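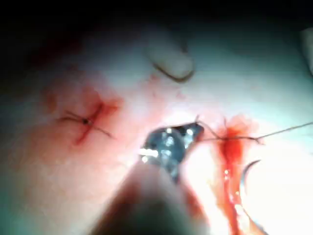 Are tied group games going to overtime this year? They will stand as ties in the group round, one point each, and overtime is only for the placement games and the final.

I'm putting that first because it came up in most of the replies to the draft schedule. The ice at Hämäläinen Arena is booked in fixed blocks and a single long overtime in the morning pushes every game after it. Last June the late game started at 10:40 PM and the Storberg team drove home at one in the morning. I don't want to do that to anyone again.

The rest of the format is the same as in the draft. We have eight teams in two groups of four. Everybody plays three group games and one placement game, so you get four games for your entry. Group winners meet in the final. Second plays second for third place, and so on down.

The entry fee is $500 per team, due before the rosters lock. If you pay and then drop out we will refund it only if we find a replacement team.
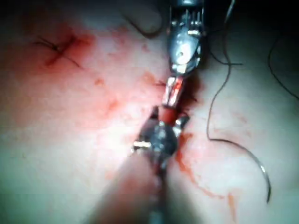
Pentti Miettinen wrote:

> I have no problem with ties in the group but the draft doesn't say how you
> separate teams that finish level on points. Two years ago we lost a spot
> in the final on goal difference to a team we had beaten 3-1, and they got
> there by running up the score on a side with nine skaters.
>
> Head to head should come first. If you keep goal difference at all, cap it.
>
> Also Rarnimar is 339 miles from the rink. Please don't give us the 7 AM
> game on the first morning. We can do any other slot, including the last
> one at night.

Both points are fair. I've changed the draft as follows, and this is the version I'd like to go with unless somebody finds a mistake in it.

1. Level on points, two teams: the result of the game between them decides it. If that game was a tie, go to item 3.

2. Level on points, three or more teams: make a small table using only the games among those teams. Points first. If it splits off one team and leaves two still level, go back to item 1 for those two.

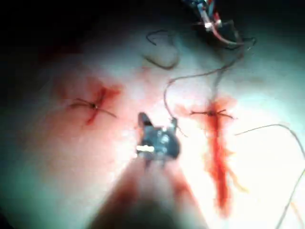

3. Goal difference in all group games, with no game counting for more than plus or minus five. The real score still goes on the sheet and in the player stats.

4. Fewest penalty minutes in the group round. Misconducts count as ten.

5. Coin toss, both captains present.

On the early game, I have moved Rarnimar to 11:15 AM and Clasness takes the 7 AM against Storberg. Clasness agreed to this by phone. They are twenty minutes from the rink and get the late morning slot the next day in return. Storberg have their hotel across the road and said they don't care.

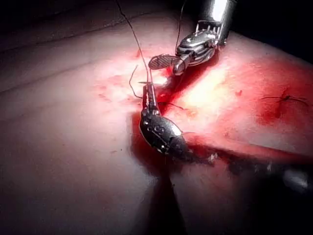

That leaves the second morning, where there is still one problem. The arena wants the ice from noon to 1:30 for a figure skating club, which they told us after we signed. I asked for the time back at the end of the day and they said yes, so the final moves to 5:45 PM. Teams in the lower placement games are not affected. If you might be in the final and have a long drive, plan on leaving the building no earlier than 7:30.

Rosters: 18 skaters and two goalies at most. A player can be on one roster only. If your goalie gets hurt you can borrow one from a team in the other group, but tell the opposing captain before warmup and write it on the game sheet.

Jersey colors are still missing from three teams. Home team wears dark. Send me both sets even if you only own one, so I know who needs to borrow pinnies.

Please send corrections to the list and not just to me. The schedule goes to the referees at the end of the month, and after that I can't move games.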